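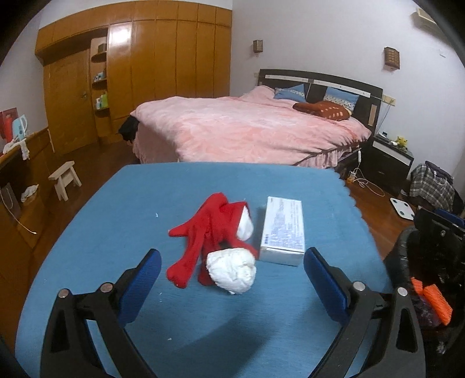
*Textile rouge sur une nappe bleu clair.*

Le linge de table et les petits textiles de couleur vive appellent quelques précautions au lavage comme au rangement. La présente fiche s'adresse aux occupants des résidences Brukside et Molora, qui disposent d'une buanderie commune. Elle complète le règlement affiché à l'entrée de chaque local et ne s'y substitue pas.

## Avant le premier lavage

Les rouges, les bleus foncés et les noirs dégorgent plus que les autres teintes. Un essai simple consiste à humecter un coin discret de l'article, puis à le presser quelques instants dans un linge blanc propre. Si le linge se colore, l'article doit être lavé seul, à l'eau froide, jusqu'à ce que l'eau de rinçage reste claire.

Le vinaigre blanc et le gros sel sont souvent cités pour « fixer » les couleurs. Leur effet sur les teintures actuelles est faible et ils ne dispensent pas du tri. Le vinaigre ne doit en aucun cas être mélangé à l'eau de Javel.

## Tri et chargement

- Séparer le blanc, les teintes claires et les teintes foncées ou vives.
- Laver à part les articles qui peluchent : éponges, polaires, chaussettes épaisses.
- Retourner les chaussettes et les gants, vider les poches des tabliers.
- Dérouler les pièces torsadées avant de les introduire dans le tambour.
- Ne pas remplir celui-ci au-delà des trois quarts.

Les nappes de grande dimension s'enroulent volontiers autour du reste de la charge. Il est préférable de les laver seules ou avec des serviettes de même couleur, avec un essorage limité à 600 tours par minute. Les faux plis marqués par un essorage trop rapide résistent ensuite au fer, en particulier sur le coton mélangé.

## Peluches et poussières

Les machines de la buanderie Brukside sont équipées d'un filtre situé derrière la trappe basse, à droite. Chaque utilisateur du sèche-linge nettoie le filtre de la porte après usage – à la main ou avec la brosse suspendue au mur, jamais avec un objet métallique. Les peluches vont à la poubelle et non dans l'évier.

Sur une nappe déjà mise, une brosse à vêtements légèrement humide donne de meilleurs résultats qu'un rouleau adhésif, qui laisse parfois un film sur les tissus enduits. On brosse toujours dans le même sens, du centre vers les bords. Les bordures festonnées se nettoient à plat, une main maintenant le tissu.

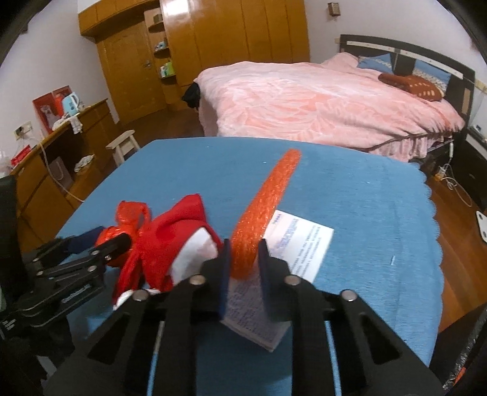

Pour les taches, l'intervention rapide reste la règle. Le liquide est absorbé avec un papier blanc, sans frotter, puis la zone est tamponnée à l'eau froide. Il convient ensuite de choisir le traitement selon l'origine de la tache :

| Tache | Premier traitement | Lavage |
|---|---|---|
| Vin, fruits rouges | Eau froide, puis percarbonate sur blanc uniquement | 40 °C |
| Graisse | Savon de Marseille ou liquide vaisselle | 40 °C |
| Cire | Gratter une fois durcie, fer tiède sur papier absorbant | 30 °C |
| Œuf, lait, sang | Eau froide seule | 30 °C |
| Encre | Alcool ménager, après essai sur l'envers | 30 °C |

L'eau chaude est à proscrire sur les taches de sang et d'œuf, qu'elle fixe dans la fibre. Aucun article traité à l'alcool n'est placé au sèche-linge le même jour.

## Dosage

Le gobelet doseur fourni dans les deux buanderies contient 2 graduations. La première correspond à une charge normale, la seconde à une charge très sale. L'eau du secteur étant peu calcaire, il n'y a pas lieu de dépasser la première pour le linge de table. Un excès de lessive ternit les couleurs et raidit les fibres.

## Séchage et rangement

Les textiles rouges et bleus sèchent à l'ombre, sur l'envers. Les nappes sont étendues par la lisière, tirées à la main, puis repassées encore légèrement humides. Elles se conservent roulées sur un tube de carton ou pliées sans excès, en modifiant les plis d'une fois à l'autre. Un tissu rangé humide, même peu de temps, prend une odeur que le lavage suivant n'enlève pas toujours.

Les articles oubliés sont déposés dans le casier 13 du local Molora et y restent jusqu'à la fin du mois suivant. Ceux qui n'ont pas été réclamés à la fin octobre sont remis à la ressourcerie Drekden.

Toute panne de machine est à signaler au poste 455, en précisant le numéro inscrit sur le capot et le programme en cours.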